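An afternoon at the Brendside open day

April 9, 2025

My brother-in-law sent me the link for the Brendside open day and I signed us both up before checking whether he could come. He couldn't, so I drove over by myself. Parking was across the road behind the tile warehouse, and the sign for it was small enough that I went past it twice.

Brendside has the ground floor of an old printing works. They handed out paper badges at the door and split us into groups. Ours was led by Touran Rashti, who has worked there since they had one room and a borrowed compressor. She talked fast and didn't use slides, which suited me.

First stop was Lidon, their scheduling software. I'll be short about it because I didn't follow much. Karim Moussa ran it on a big monitor and took questions from a man who clearly does this for a living. The rest of us looked at the colored bars and waited.

The second stop was the one I came for. They call the project Marti, and it is two arms sharing one table, learning to pick things up and put them in a bin. The arms are taught by people. Someone guides them through the job by hand controls, the motion and the camera views get saved, and the program is trained on those recordings. Sang-wook Hwang told us they have 3,000 recordings so far and that 600 of them had to be thrown out after a camera mount slipped last July. He sounded like he was still annoyed.

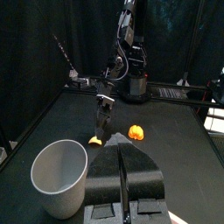
How long does it take to teach the arms a new object?

Sang-wook's answer was one working day for something with a simple shape, and most of a week for anything soft or floppy. They record a person doing the pickup 236 times, train overnight, and look at the results in the morning. If it keeps missing, they record more from the positions where it missed.

A girl in our group asked if the arms ever bump into each other. He said they did plenty in the beginning, and that there is now a limit on how close they can get before both of them stop. The stop button is also within reach of whoever is running the session.

I got a turn at the controls myself. It was harder than I expected. Depth is the problem - you think you are over the thing and you are well short of it. I got one pickup out of five tries and the girl got four.

Coffee was in the back with Quentin Sabatier, who runs the training courses. The next one costs 23 dollars for the evening and covers the basics. I put my name on the list. I also asked about Tusto, which was on the flyer, and he said that demo has been moved to the summer.

I left a bit after four. If you go to the next one, bring a sweater, they keep the workshop cold.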